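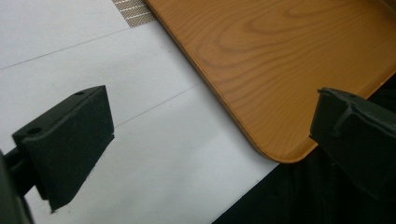 Gripper fingers and tray, table 2

trayhand: Budget is 4,000 for the whole place-setting job and I'm stuck on fingers. Nowicki wants 145 a pair for the black blocks, and I'd want spares! Do I stock up or buy a second set of handhelds?

mossybolt: Spares, easy. We went through 11 pairs by June. Wurkska sells a plain version too, but I didn't love them.

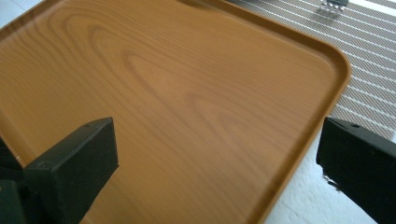

Re: fingers or handhelds?

Kevin Lynch: Gotta disagree with mossybolt. Get the second set (836 from Enalcombe, last I looked) and print your own fingers. A wide tray with a low rim is a two-hand job anyway.

trayhand: Hmm, we already run two, one per hand. Fork in the left, right one open over the tray, plate on the striped mat.

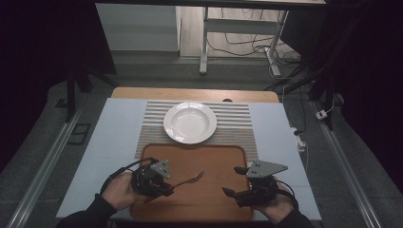
So a second set would mean a second table, and I haven't priced that yet. Leaning spares.

mossybolt: Told ya. Ask Jullitness about bulk pricing first.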